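Vatgate open day: a ship is free to leave, and the owners would like you to know it

Tue 8 December

The Hoekstra company opened its Vatgate terminal to visitors for a morning, a month after the port authority lifted its detention of the tanker Wanda. I went because the November statement announcing her release ran to four paragraphs and explained almost nothing.

We signed in at the gate, handed over our phones and were given a vest and a printed timeline.

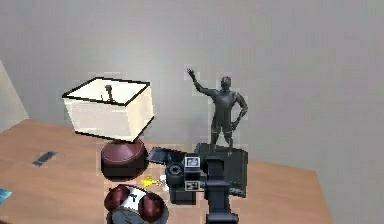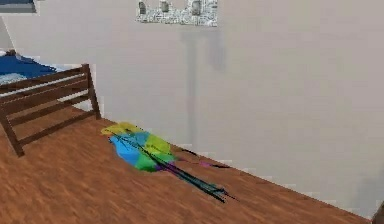
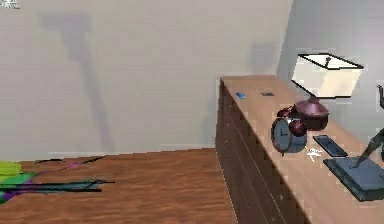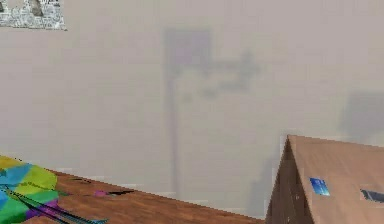 They keep saying she was free to go from the first week, wrote Linari on the port users' message board that evening. If that's so, why did the crew sit out there 288 days, and who paid for their water? I asked at the open day and got told it was a matter for the flag state.

I heard the same answer, twice. The timeline has the vessel "held pending clarification" and then "cleared to proceed", with a gap of several months in the middle where you'd expect a reason. The authority's position is that she drifted out of the inbound lane. Hoekstra's position is that she never left it. Both now say they are satisfied, and neither would show us the track.

The bus took us along the outer berth at a fair clip. Wanda was tied up at the far end, riding high, and we were kept well back from her. Our guide said the cargo had been discharged "in accordance with the agreement". Somebody asked which agreement. The guide said that would be covered in the afternoon session, but there was no afternoon session on my program.

Then came the figures. The terminal handled 3553 vessel movements last year, we were told, and the dispute had no effect on trade. Perhaps. The chandler in town told me he'd lost nearly 500 orders over the winter and autumn, and he has no reason to flatter anyone. I'd like to see either number on paper.

Lunch was decent — hot soup, good bread — and the bus back left 20 minutes early, before questions. The authority says its full report will be published "in due course". I've asked for a copy.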